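# Gripper keeps dropping awkward shapes

**splinterbox** · Mar 11, 2025

Home build, lives in our shared workshop. Fine on foam blocks, hopeless on fruit. Vurico controller. Tried so far:

- re-zeroed the fingers, checked nothing fouls under the hand
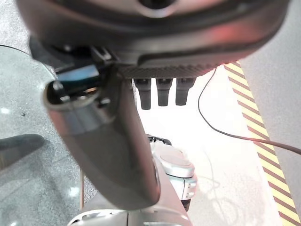
- grip limit from 200 down to 100. No diffrence 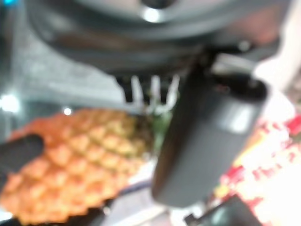
Limit's back at 200 now, slower close. Still slips on most lifts. I'm going across the body, pineapple between the fingers, crown up by the right one. Wrong angle maybe?

Also had a go nearer the top, leaves right up under the hand. 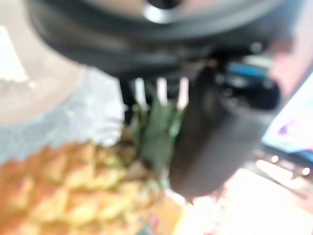 **tinfoot:** Don't trust the limit number, its motor current, not force. Log it while closing. If it spikes early you're touching one side first, so recentre before you squeeze. And stay off the leaves, they bend.

Get a can or bottle working first. Then the daft shapes.
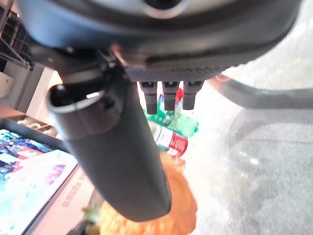 ## marrowlathe

Softer pads. Had the same thing in January, Rasico ones sorted it for me. Dunno about your controller, never used Vurico.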